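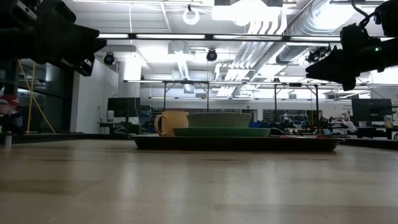
Figure 4. Both arms held above the table, grippers empty, tray set with mug, bowl and plate.

Home | Club Handbook | Build Notes | Bench Set-Up | Sign-In

Section 4: Setting the Table for the Two-Arm Tray Task

Last revised September, by the Skorkau Robotics Club bench editor

Read this section before you switch anything on. The Flodilent start-up guide says a new team can be running in "minutes." No team in this club has managed that, and the ones who tried spent the rest of the evening looking for a loose plug. Plan on the whole first session for set-up. If you finish early, run the checks again.

4.1 Before you power up

1. Clear the table of everything that is not part of the task. Phones and drinks go on the desks behind.

2. Wipe the tabletop and let it dry. It is a glossy surface and it throws back the ceiling lights. The vision software, Xiao, is supposed to ignore reflections. Treat that as a hope and check it in step 12.

3. Follow each cable by hand from the arm to where it ends. Do not trust the labels. They were written for an older layout and two of them are wrong.

4. Set the speed limit to 5 percent. The box will accept higher numbers, and the default after a reset is higher. Look at it every time.

CAUTION: The emergency stop cuts power to the motors. It does not hold the arms up. If a raised arm loses power it may sag, so keep hands and faces out from under it.

4.2 Placing the tray

5. Put the brown tray toward the far side of the table. Don't measure from the table edge with a ruler and expect to get the same result as last month. The table gets moved.

6. Stack the grey-green bowl on the green plate. The plate should show past the bowl on both sides. If it doesn't, the bowl is off center and the second arm will push it when it should be lifting.

7. Stand the orange mug to the left of the bowl with its loop handle pointing left. Kendo, our motion planner, is said to handle any mug angle. In our log it handles this one well and the others now and then.

8. Add the small items at the right end of the tray last. Leave them alone once they are down.

NOTE: Do not swap in lighter dishes to get a better score. A run with plastic cups tells you about plastic cups.

4.3 Raising the arms

9. Send both arms to the ready pose from the menu. Each gripper should stop well above the table, pointing in toward the middle, with nothing in it.

10. Stand where you can see both arms at once. One person watches, one person runs the keyboard. If you are alone, stop here and wait for somebody.

11. Open and close each gripper 8 times with nothing in the jaws. Listen. A click on closing means a finger screw has backed out. Tighten it now, even if the click goes away.

12. Start Xiao and look at the live view. Every dish should have one outline. Two outlines on one dish usually means glare. Shift the tray a little and try again before you touch any settings.

CAUTION: Anyone on the far side of the table is still near the arms. The software does not know they are there. Say "moving" out loud and wait for an answer.

4.4 First run

13. Run the mug only. Watch the whole move from start to finish with a hand on the stop button.

14. If the mug goes where it should, put it back and do it again. One good run proves very little. We ask for 5 in a row before you add the bowl.

15. Save the log after every run, including the bad ones. The club has 3,058 saved runs, and the failures are the part people go back and read.

4.5 If it doesn't work

Arm stops partway with error 700: The manual calls this a "communication event." Check the cable where it bends nearest the arm. Reseat it with the power off.

Gripper closes beside the mug: Repeat step 12. Do not type in an offset to make the miss go away. It will come back when the tray moves.

Everything works the first time: Check that you are not playing back a saved run. This has happened at a demo.

Related items

Section 3: Mounting and Cable Runs
Section 5: Logging and File Names
Skorkau Open: Tray Task Rules
Kendo Settings We Have Stopped Changing
Gripper Finger Replacement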